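The old desktop, part one (of I don't know how many)

5 October 2024

Right, quick one tonight, dinner's in the oven and I've got till it beeps.

Finally got round to the computer. The one that's been under the stairs since July with a coat on it. It came from the office clear-out when Pronen moved floors, they had a whole row going free and I said yes to one before thinking where it would live. Under the stairs, is where. Next to the hoover.

Plan was always to make it into something for the spare room. Homework, printing, the odd bit of accounts. Nothing fancy. It just has to open a spreadsheet without sounding like a hairdryer, which it did, loudly, the only time I plugged it in.

So. Cleared the table. Moved the fruit bowl, the post, the post under the post. Put down an old tea towel so as not to scratch anything (table, not computer, I care more about the table). Mug for the screws. Torch. Small paintbrush, clean. Can of air from Sultell in town, which cost more than I wanted but the cheap ones spit.

Unplugged everything first, obviously. Held the power button in for a bit as well, habit.

Side panel off. Expected a fight and didn't get one, it slid back and lifted. Then the dust. Grey felt, basically, all along the bottom and packed into the fan. I took it outside for the worst of it and still got it in my hair. Paintbrush for the corners, air for the fan with a finger holding the blades still. Somebody told me years ago you shouldn't let them spin and I've never checked if it's true but I do it.

Things I wanted to sort while it was open:

Memory. It has what it has, and it's not enough. Ordered a second stick from Laxdal, order number ends 307, writing that here becuase I will lose the email. Not come yet.

Drive. Old spinning one going out, small solid one going in. Got the new one already, 600 and something gigs once it's formatted, plenty. Cable's long enough, I checked with the thing dangling.

Battery on the board, the little coin one. The clock was wrong when I booted it, years wrong. I had a pack in the kitchen drawer, 10 for not much, used one. Sorted.

Power supply. This is where I dithered. My first thought was swap it, it's old, everything else is getting a freshen up. Then I actually started looking at prices and at the shape of the thing and went a bit quiet. They don't all fit. I'd sort of assumed a power supply was a power supply, like a lightbulb, and then remembered lightbulbs aren't all the same either, I've got a shelf of wrong ones.

So I did what I should've done first and read the label. Dell part, with the 80 badge on it, which I gather is the efficiency one, and the electrical figures in tiny print. Torch in teeth for that.
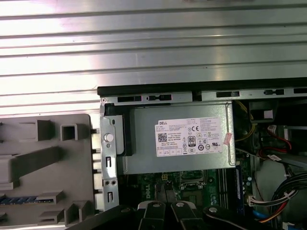 Leave it alone if it works, was the first reply when I asked on the Iston board, and measure it before you spend a penny. Big makers like their own shapes and their own plugs, it went on, so the screw holes can be in the wrong place and the lead to the board can be wrong as well, and you don't find out about the lead till the old one's in the bin. If you must swap it, search by the part number and never by the wattage alone.

Fair enough. Two more people said much the same with more swearing.

So it's staying, for now. Brushed it down and that's that. I'm not opening it up, before anyone writes in, I know you don't open those.

What's left then. Memory when it turns up. Fresh install, which I'm putting off as I can't find the memory stick with the lid. Zip ties for the cables, I had a bag of them, they were in the shed and now they aren't. And a keyboard that hasn't got jam in it.

Also three screws in the mug that I can't account for. 3! I only undid the drive and the little cage thing it sits in. They may have been in the mug already, it's that sort of mug. Going back over it tomorrow with the torch before the side goes on.

It's still on the table by the way, so we're eating on our laps. Had a look from the household about that. Told them one more day, maybe two, depends on the post.

Oven's going. If anyone knows a decent quiet fan that isn't silly money put it in the comments, I'll measure the old one tommorow and add the size here.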